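Unit 4: Budgeting for hand-held gripper stations
Course notes, Soo-ah Pyo

Cost a station over its service life. The purchase price of the gripper is the smallest surprise in the budget. Finger blocks, fasteners and threaded inserts are consumables and belong on an operating line, itemized by part number. Freight and duty go on the capital line with the unit they arrived with.

For the Condori exercise, use a finger set price of $29 and a mount price of $91. Labour for refitting is charged at the shop rate in the Unit 2 handout.

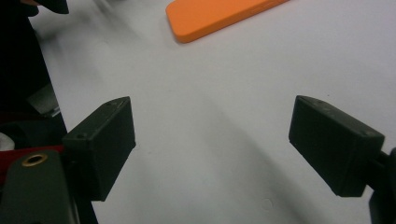

Bench space is budgeted separately. Allow clear surface for the full jaw opening plus the reach to the workpiece, and enter the bench at $475 whether or not one is already on site. Existing furniture is shown as a credit in the adjustments column.

Quotes from Skollunine and Meditora differ in what they call a spare. Read the inclusions before comparing totals.

Submit the completed worksheet to Da-eun Sung before the February tutorial. Late worksheets are marked out of half.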